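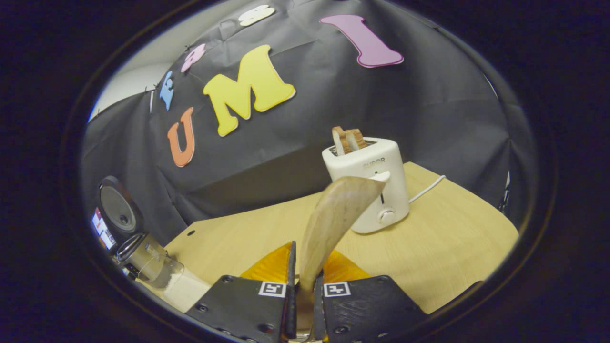 **Which version of the Fellomon finale should I watch, the single feature or the two-part one?**

The single feature, which runs 74 minutes and is on disc 4 of the Russo set. The two-part version was made for weekly repeats and drops 2780 frames of picture to fit the slot.

---

**relay_operator** wrote:

Posting this as its own thread so it can be linked from the episode guide. The question and short answer are at the top. Details follow.

"The Ponell Signal" closes the first season. The season has 12 episodes if you count the finale as one, which the production paperwork does. It was shot and edited as a feature and first shown that way. The repeat version was cut later and splits at the airlock door, with Captain Vey still outside.

Missing from the repeat version:

- the second half of the council argument on Grirnik
- the shot of the beacon housing being opened
- Vey reading the log entry, all but the last line
- most of the walk back to the lander

The log entry is the one that matters. Without it, her refusal to answer the signal in the last scene has no setup.

---

**Mariama Mensah** wrote:

Agree on the cuts, disagree on the recommendation for first-time viewers.

The two-part version has a different sound mix. In the feature, the signal tone sits under the dialogue for the entire council scene and I lose whole lines. The repeat mix pulls the tone down and leaves it out under speech. If you don't use subtitles, the two-parter is easier to follow, even with material missing.

Also, the break works. The airlock is where the plot changes from "who built the beacon" to "who is listening to it." I don't think that is an accident of the running time.

---

**tapehead_lorne** wrote:

The break is an accident of running time. Part one has to end within a fixed window and the airlock is the only scene change inside it. You can see that they had trouble with it: the music cue under the door is lifted from episode 3, and it stops before the picture does.

On the mix, what are you listening on? The feature has a stereo track and the original mono track on the same disc. The stereo one is a later job and the tone is too loud. Switch to mono and the council scene is fine.

---

**Mariama Mensah** wrote:

Stereo, through the TV speakers. I didn't know the mono was there. The menu on my copy lists one audio option.

---

**tapehead_lorne** wrote:

It isn't in the menu. Use the audio button on the remote while the episode is playing. Track 1 is stereo, track 2 is mono.

---

**Jaqueline Tlapale** wrote:

Correction to the first post. The log entry is not removed in the two-part version. It is moved. Vey reads it in the recap at the start of part two, as voice-over on top of the beacon footage. The wording is the same up to "we heard it before we had a word for it." After that the recap cuts to the titles.

So the setup for the last scene is there, but it comes before the council vote instead of after. That changes the meaning. In the feature she learns what the signal is after the vote has gone against her. In the two-parter she knows going in and says nothing to the council.

I think the two-parter makes her a worse captain and a more interesting one.

---

**relay_operator** wrote:

My copy of part two has no recap. It goes from the title card to the corridor.

---

**Jaqueline Tlapale** wrote:

Then yours is from the Russo set, where the two-part version is a bonus feature with the recaps trimmed. The broadcast copy had it. I have an off-air recording and have just checked it again. The voice-over starts directly after the station ident.

---

**relay_operator** wrote:

OK. That means my frame count was done on the wrong source. I compared the feature against the trimmed bonus version, so 2780 is the difference between those two and includes nothing from the recap. The figure stands for the disc. I can't say what it is for the broadcast copy, where some of the pictures come back under the voice-over.

I'll leave the short answer as is, because most people asking will have the disc. I'll add a note to the guide about the recap.

---

**quietbeacon** wrote:

Does any of this affect the second season? I was told you have to see the feature or the Grirnik episodes don't make sense.

---

**tapehead_lorne** wrote:

Only in one place. The season two opener has the council chair quote her own speech back to Vey, and that speech is in the section cut from the two-parter. You can follow the plot without it. It plays as a new insult instead of an old one.

---

**Mariama Mensah** wrote:

Tried the mono track last night. The council scene is clear, every line. There is some hiss in the lander scenes that the stereo track doesn't have, but I can live with it. I withdraw the sound objection to the feature.

I don't withdraw the point about the break. Episode 3 cue or not, ending on the door is a better stopping place than anything in the last half hour of the feature, which has three endings in a row.

---

**Jaqueline Tlapale** wrote:

Two endings. The scene on the lander ramp is the start of the last one.

---

**tapehead_lorne** wrote:

Three. The ramp scene has its own fade to black. The shooting script gives it a separate scene number and a separate day, and the next scene opens "LATER."

---

**Jaqueline Tlapale** wrote:

The fade was added in the edit. The script has a straight cut there. A scene number is not an ending.

---

**relay_operator** wrote:

Please take the endings to the season one thread.

Guide entry updated August 14, 2019. Changes: recap noted as missing from the disc copy of part two, audio button instructions added, frame count labeled "disc versions only." If anyone else has an off-air copy of part one, I would like to know whether it ends on the door or on the shot after it. The disc holds on the door for a moment and then goes to credits. The Fellomon annual describes a shot of Vey's glove on the outside handle, and I have never found it in either version.

---

**quietbeacon** wrote:

Is the glove in the trailer? I remember a glove.

---

**Jaqueline Tlapale** wrote:

The trailer has a glove on a handle, but the handle is on the right side of the door and the suit is the season two suit. My off-air part one ends on the door, same as the disc. I can look at the last few seconds again in October when I have the deck back.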